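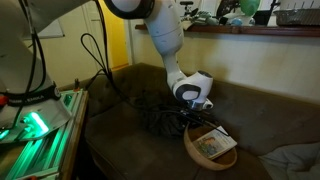

Who clears a stopped task when the arm is waiting on the sofa side and the floor lead is away?
Whoever is signed in on the Dulunix panel clears it. A second signature is needed only if the stop button was pressed.

Ticket 198 — Tsuji room, Rorcombe
Subject: Task halts at handover, staff unsure who may resume
Raised by: Tomomi Mizuno
Priority: normal
Status: open, workaround in place

Summary
The bowl task on the sofa stops with "operator absent" when one person signs out and the next has not yet signed in. The timeout is set to 4000 ms. Before October the same clearing was done by hand and a handover could take as long as it took. Now the gap is logged as a fault against the person signing out, and two people have asked for their entries to be removed.

Steps to reproduce
Start the bowl task. Sign out at the panel. Wait. The arm holds position, the panel shows amber and no further moves are accepted. Signing in again does not restart the task. It has to be resumed from the task page, which the evening staff could not open until Tuesday.

Tried so far
Restarted the panel — no change.
Swapped the two logins over — no change.
Gave evening staff the resume right. They can now clear the halt themselves, but the fault is still written to the log under the outgoing name.
Longest halt on record is 19 minutes, at shift change. The outgoing person stayed late to cover it and this was not paid time.

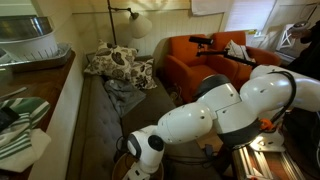
Saranya Menon replied at 14:10 that the timeout is a Skellico default and can be raised per room, but that she would prefer to leave it alone and change what gets written. A handover is not a fault, she wrote, and should have its own code with no name attached. She also asked whether anyone had told the evening staff that fault counts are not used in reviews. They had not been told.

Follow-up from Tomomi Mizuno
Agreed on the separate code. Please also look at the resume page. It asks for a reason from a list of five, and none of them is "shift change", so people pick "obstruction" and then someone is sent to check the sofa. That check used to be part of tidying the room and took no extra trip. Now it is a call-out with its own form. 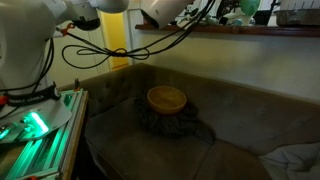
Attachment 3: Bowl on the dark grey cloth, left seat cushion. Cables hanging in loops over the sofa.

Actions
Skellico: add handover code, no user name stored.
Skellico: add "shift change" to the resume list.
Rorcombe: put the note on reviews up beside the panel, both shifts.
Rorcombe: submit the 19 minutes for payment — done.
Old entries stay in the log until the new code is live, then get recoded in one batch. Ticket stays open until then.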